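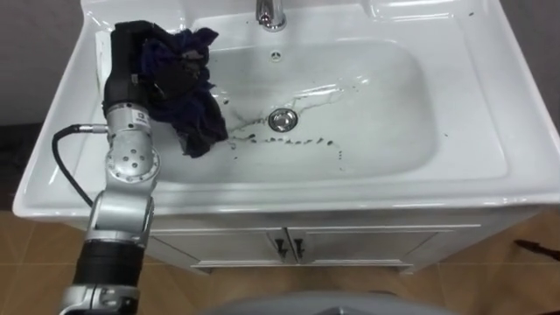

Category: Comics & Graphic Novels / Talks

Slide 1. Stukance collected edition: 402 pages, 16 chapters. The talk covers page layout in chapter 5 only.

Slide 2. Chapter 5 uses a fixed six-panel grid. The grid breaks once, at the Ludutton bridge - a full spread with no lettering. 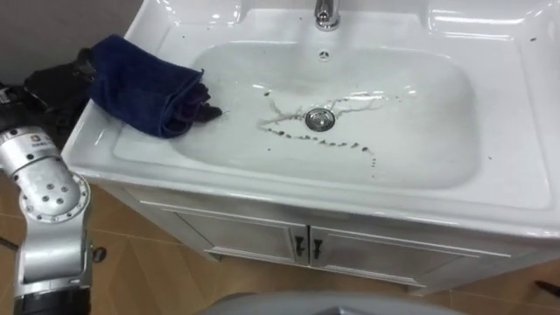

Slide 3. Compare the single-issue printing from Nendport. The spread fell across a staple there, and the gutter lost part of the bridge. The collected edition moves it to page 299. Pause for questions on binding.

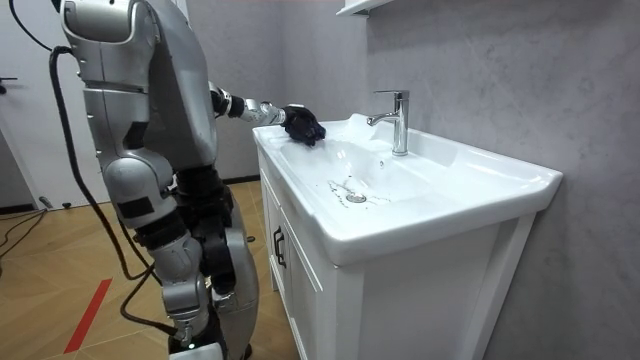

Humanoid robot at a bathroom sink.

Slide 4. Lettering. Captions are set in Anghel, all caps, one weight.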